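Getting Even Heat From a Countertop Toaster Oven

10/7/18

Small ovens run hot at the elements and cool near the door glass. The thermostat reads the air at one point only, so the number on the dial is a guide at best. The steps below apply to most two-element models without a fan.

Check the dial first. Place an oven thermometer at the center of the rack, set the dial to 350 F and wait 15 minutes before reading. Repeat at 400 F. If both readings are off by the same amount, mark the dial with a dot of paint pen at the true setting. If the error grows with temperature, write both values on a strip of tape and stick it inside a cabinet door.

Rack height matters more than in a full-size oven. Food that rises should sit low enough to leave at least 3 inches below the upper element. For toast and open sandwiches, use the upper slot. For rolls, biscuits and anything reheated from frozen, use the lower slot and turn the food end for end halfway through.

Preheat every time, even if the package says otherwise. The elements glow at full power while the oven warms up, and food put in cold will brown on the outside too early. Wait for the indicator light to cycle off twice.

Clean the crumb tray weekly. Burned crumbs smoke and can catch fire. Unplug the oven, let it cool fully, then slide the tray out and wash it in warm soapy water. Do not use spray oven cleaner on the elements or on any coated interior.
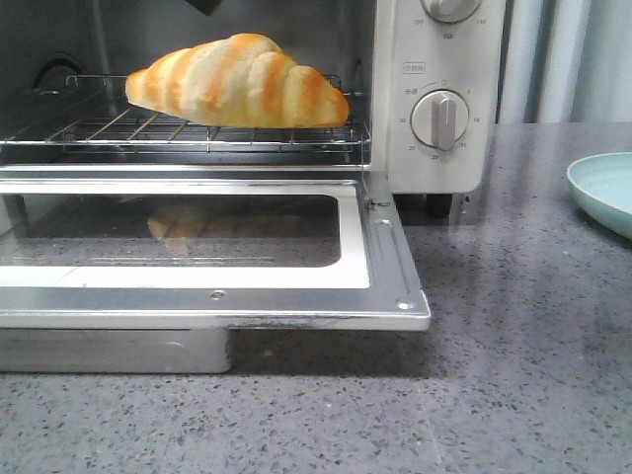 Bare rack or pan: a bare rack lets air reach the underside and gives a crisp base. A dark pan browns the bottom faster; a shiny pan slows it. Never line the crumb tray with foil unless the manual allows it. Foil can trap heat against the floor of the oven.

Wiring: check the rating plate before choosing an outlet. Do not run the oven on an extension cord, and do not share the circuit with a kettle or microwave. Leave clear space at the back and sides as listed in the manual. If the plug feels hot after use, stop using that outlet until it has been checked.

Related tips
Removing baked-on grease from door glass
How to test an oven thermometer in boiling water
Storing bread in a humid kitchen
Descaling an electric kettle
Which appliances can share a circuit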